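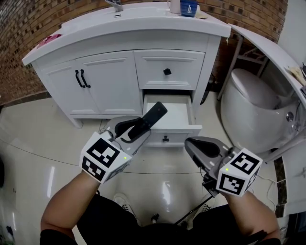 Home Guides Downloads Parts Forum Contact

Section 6 - Bathroom drawer and counter chores

Filed under: Set-up guides > Home chores > Bathroom
Last revised 20 June 2018

Read section 5 first (kitchen drawers). Same grips, same start-up. Bathroom is harder. Less floor, more shine, more stuff you can knock into a sink.

Short answer for people who skip to this page to find out if the Marnmont can tidy a bathroom by itself: no. It can open a drawer. It can close one most of the time. It can move a cup if the cup is light and stands clear of the faucet. Cleaning, wiping, folding, anything with a wet cloth - not yet, don't try it on a customer's counter.

6.1 What you need

Marnmont base and both arms, bolted and checked per section 2
The two handheld grippers, charged, marker cubes fitted
Prikness on the laptop, the November build or newer
A vanity or cabinet with at least one drawer that runs freely
Masking tape, tape measure, dry cloth
One person to show the task, one on the stop button for the robot runs

NOTE: Old Prikness builds load the demo files but drop the left hand without telling you. Check the build number before you start.

6.2 Getting the room ready

1. Dry the floor. All of it. Glossy tile plus a drip of water and the base slides when the arm pulls.

2. Clear the bath mat, the scale, the trash can. Base needs a flat run up to the cabinet.

3. Cables. Route them along the wall and tape them down, or keep them behind you. A loop on the floor is fine until you step backward.

4. Close the toilet lid. We have fished out one gripper pad already.

5. Leave the counter as people leave it. Cups, paper, a bit of cloth. If you strip the counter for the demos the robot only learns a stripped counter, and then the first toothbrush cup in its way goes over.

6. Take anything glass off. Also razors, medicine, anything with a loose cap.

7. Lights on, blinds down. Bright patches on white tile and white doors are the main reason tracking drops out. If you can see the ceiling light in the floor, move the lamp or lower it.

CAUTION: Never run the arms over a basin with water in it. The wrist joints are not sealed.

6.3 Recording the demos

Person does the chore with the handhelds, robot copies it later. You are teaching hand paths so move like the robot could move. No wrist flicks. No hip bump to shut the drawer (everybody does this, it ruins the take).

1. Switch on both handhelds. Wait for green on both. One green and one nothing means the take will save with one hand only.

2. Put on the head camera and tighten the strap. Look down at the cabinet so the drawer sits near the middle of the preview.

3. Stand close enough that your elbows stay bent at full drawer travel. Straight elbows = the Marnmont can't reach it either.

4. Hold the grippers up in view for a slow count of three. Prikness uses this to find the cubes.

5. Bring one gripper to the drawer knob. Pads either side of the knob, not on the face of it.

6. Squeeze, then pull straight out. Slow. Stop before the end of the runner.

7. Open the jaws fully, back off a hand's width, pause.

8. Close the drawer with the shut jaw tips pushing on the drawer front, near the middle. Off to one side it racks and sticks.

9. Press save. Say out loud what went wrong if something did, the audio note is kept with the file.

NOTE: Keep the cubes facing you. If your forearm covers one for more than a second the path gets a jump in it. You'll see the jump in the preview as a spike. Delete the take, dont try to repair it.

NOTE: Small square knobs are easier than round ones. Pads sit flat. Curved bar handles on doors are a seperate task, see 6.6.

6.4 How many takes

More than you want to do. Our drawer set from the Rivadeneyra apartment has 1009 takes in it, one bathroom, two drawers. Some 82 of those got thrown out for spikes or lost cubes. Start with a small batch, train, see what it does, then record the cases it gets wrong. Recording everything in one go wastes an afternoon if your camera strap was loose.

Mix it up:

drawer fully shut at the start
drawer open a little
drawer already wide open and empty, so the only job is to close it
something in the drawer
feet moved a half step left or right
left hand does it, then right hand

The wide-open start matters. Without it the robot goes for the knob where the knob would be with the drawer shut and drives the jaw into the cabinet front.

6.5 Running it on the robot

1. Park the base square to the cabinet. Mark the wheels with tape.

2. Lock the wheels. Push the base by hand. If it moves, not locked.

3. Load the trained file in Prikness. Speed to SLOW. Leave it at SLOW.

4. Second person on the stop button. Thumb on it, not near it.

5. Run open only. Let it finish. Run close only. Let it finish.

6. If both are clean five times, run them as one chore.

7. Counter work last, and only with plastic cups.

CAUTION: Keep hands and faces out of the space between arm and cabinet. The force limit stops the arm on a hard hit. It does not stop it on a finger in a drawer gap.

CAUTION: If the arm grips the knob and the drawer doesn't come, it pulls harder for a moment before it gives up. A light vanity on short feet can walk forward. Screw it to the wall or weight the base of it.

What to expect. Bench test at Gerkenstead, opening a drawer with a knob, 192 runs, 163 opened without a hand from us. Misses were nearly all the same thing - jaws close in front of the knob and come away with nothing. It then carries on as if the drawer was open. It has no idea. A checking step is on the list for the next Prikness.

So is that a machine that can do chores? One motion of one chore, slowly, with a person standing over it. A kid does the drawer in a second. If you're setting this up for a shop or a hotel that wants rooms done, tell them that before you unload the van. Shop-floor bins are further along, see the parts bin guide. Bins don't have faucets over them.

6.6 Cabinet doors with bar handles

Same recording steps, different path. The door swings so your hand has to swing with it.

1. Hook one jaw behind the bar. Don't squeeze hard.

2. Step back and to the hinge side as the door comes. Small step.

3. Let go before the door passes half way, then push from the inside edge.

Where two handles hang close together at the center seam, the robot picks the wrong one a lot, or gets a jaw on both. Tape over one handle's door in training, or only record that door until it's solid. Not fixed as of this revison.

6.7 If it goes wrong

Green light goes out during a take - battery. Swap, redo the take.

Path drifts to one side - head strap slipped. Redo the whole batch, sorry.

Arm stops above the drawer and hovers - it lost the drawer edge. White drawer, white cabinet. Strip of tape along the top edge helps, then record again with the tape on.

Cup goes over every time - cup too close to the faucet in your takes. Give it more room, work up to the tight ones.

Drawer closes most of the way and stays there - push was too short. Record closes that finish with a firm press and a pause.

Prikness says NO HANDS - cubes upside down or a cube face is dirty. Wipe with a dry cloth. No spray.

6.8 Packing up

Arms to PARK before you cut power. Handhelds in their slots, pads not touching. Pull your tape off the tile the same day or it leaves a line.

Related guides
Section 5 - Kitchen drawers and low shelves
Section 7 - Laundry: what works, what doesn't
Parts bin guide for shop floors
Replacing gripper pads
Prikness release notes
Marnmont wheel locks, checking and adjusting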